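Virkari Table Kit, dish rack add-on
README for the trial set

Status: under review, second round
Last change: 30th June
Contact for this review: Busisiwe Msimang

What is in this folder

The folder holds the recordings and notes we made while trying the dish rack add-on for the Virkari Table Kit. The kit is sold by Kurkiven as a table-top set with two arms, and the add-on is a set of settings and fingertips meant for bowls and small plates. We bought it at the normal price. Kurkiven did not see this text before we put it here.

There are 300 recordings. Of these, 17 are marked "stopped by hand", which means the operator pressed the stop key before the task was over. We kept them in the set. If you do not want them, filter on the column named end_state.

Folders

runs/ one folder for each recording, with video and joint values
notes/ the operator's remarks, plain text, in English
settings/ grip force and speed files, as delivered and as changed by us
extra/ invoices, packing list, emails with the seller

The task

The operator drives both arms by hand with the two leader handles. Bowls go from the table into the rack, or from the rack back to the table. The kind of bowl, the number of bowls and their starting places were changed between recordings. Other objects could stay on the table during the work.
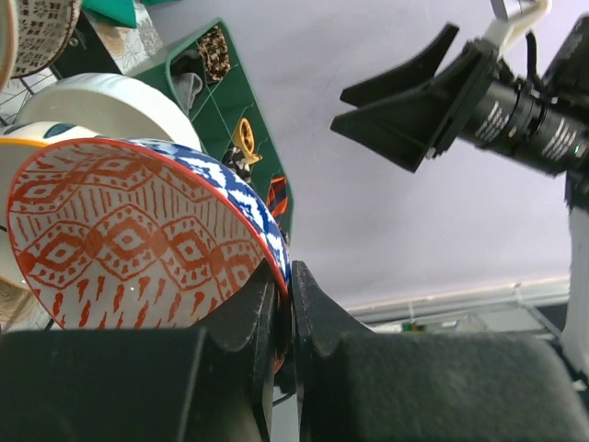
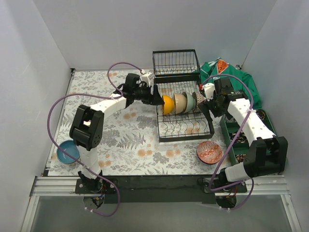 Our main question in this round was the fingertips. The add-on replaces the flat tips of the basic kit with narrower ones, and the seller's page says they are made for rims. In our opinion this is a fair claim. A large bowl can be pinched by its rim with one tip on the inner side and one on the outer side, as with the one that has red diamonds inside and blue outside, and the bowl can then be turned on its edge without a second hand. The narrow tips also fit between bowls in the rack when they stand close to one another, but here the operator must be slow. The notes say "too wide" in many places, and this refers to how far the fingers were opened before going in, not to the tips.

Cables

The cables are long enough for the full reach of the arms. They make big loops, and a loop can lie over a bowl at the front of the table. We wrote to Kurkiven about this and they offered clips, which cost extra. We have not tried the clips yet.

Settings we changed

Grip force: 400 as delivered, in the units of the Virkari software. We lowered it for the thin bowls. Both files are in settings/.
Warm-up: 10 minutes before the first recording. The manual asks for less, but we liked the longer time better.
Wrist cameras: exposure fixed by hand. On automatic, the colours changed too much when a pale bowl came near.

Known problems

In the oldest recordings the left and right wrist videos have swapped names. We fixed most of them in November, but please check before you train on them.
The Weldu importer reads the joint values correctly but leaves out the notes. Copy them separately.
Vivico viewer shows the videos with a small delay against the joint values. The files themselves are in time.

What we think so far

The add-on is worth buying if you already own the kit and you work with dishes. For cups we would wait, as we have only a few tries with them and they are not in this set. The printed guide is short and has some mistakes in the drawings, so use the one on the seller's page.

Use and sharing

You may use the recordings for teaching and research. Please name the folder version when you write about them. For other use, ask Busisiwe first. Corrections to this README are welcome, also corrections of the English.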